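Section 4: Comparing the two grippers

The supplier's sheet for the Fostar fingers promises reliable picking from clutter. We wanted to know what that meant in a bin with sloping sides, so we ran the Fostar set against the older Clononov pair on the same arm, with the same controller settings. Each set got 750 attempts. A pick only counted if the block left the bin and stayed held until the arm stopped.
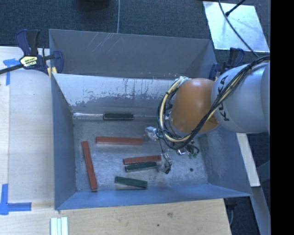

Fostar managed 483 good picks, and 149 of its failures were put down as slips. We are not sure how far to trust that second number. The log was filled in by hand, and a slip and a poor approach look much alike from the side. Where a block lies seems to matter more than the fingers do. A green block flat against the back wall leaves no room for a finger behind it, and a red and a green lying nearly parallel and almost touching are not much kinder. Our planner treated all of these as ordinary picks.

Clononov did slightly better on blocks near the walls and slightly worse elsewhere. After 21 runs had to be thrown out for a loose cable, the gap between the two sets was too small to mean much – at least to us.

We would not recommend buying new fingers on this evidence. Before any more trials, the starting layouts should be fixed and repeated for both sets, which we failed to do.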